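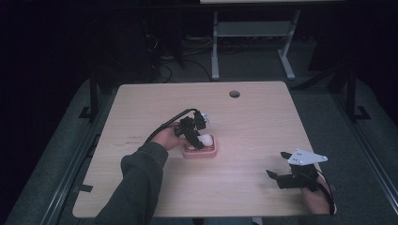
Frequently asked questions about our campervan hire

Which vans do you have, and what is inside? We hire two models from our yard in Herkska: the Thampi, which sleeps two people, and the longer Vurner, which sleeps four. Both have a fridge, a gas cooker, a heater and a table for meals. Many customers ask us if they can work on a laptop during the trip. They can. A pale wooden table top with rounded corners and a small round cable hole near the far edge is a good model of what is comfortable for this, and if you bring your own folding table we advise you to look for such a hole, so the charger does not hang over the side where people walk.

Can I drive the van with a normal car licence?
Yes. Both models are under the weight limit for a normal car licence. You must have held your licence for at least two years.

How much is the deposit?
The deposit is 400 euros for both models. We block it on your card on the day of collection and we release it within 5 working days after the return. If there is damage, we send you first the photographs and the price of the repair.

How many kilometres are included?
There is no limit inside the country. If you go over the border to Prurkinia, please tell us when you book, as we must prepare a paper for the insurance. This paper costs 18 euros and is valid for the whole hire.

Is the van difficult to park?
The Thampi fits in most normal parking places. The Vurner is longer and we recommend to avoid underground car parks completely. The height of each van is written on a sticker above the mirror. All our vans have parking sensors at the back.

What fuel do they use?
Diesel, all of them. The tank holds 61 litres. You receive the van full and you bring it back full. If it is not full, we charge the missing fuel plus a small fee for our work.

Do you hire in winter?
We hire all the year. From November the vans have winter tyres at no extra cost. Snow chains are possible to hire at the desk, please ask some days before.

Can I bring my dog?
Yes, in the Thampi only. There is a cleaning fee, and the dog must travel with a belt or in a box.

What happens if I return late?
The first hour is free. After this we charge half a day, and after midday a full day. Please telephone us if you see that you will be late, because often the next customer is already waiting.

Can I leave my own car at your yard?
Yes, it is free during the hire. Leave us the key, please, in case we need to move it.

Page last updated: May 8, 2018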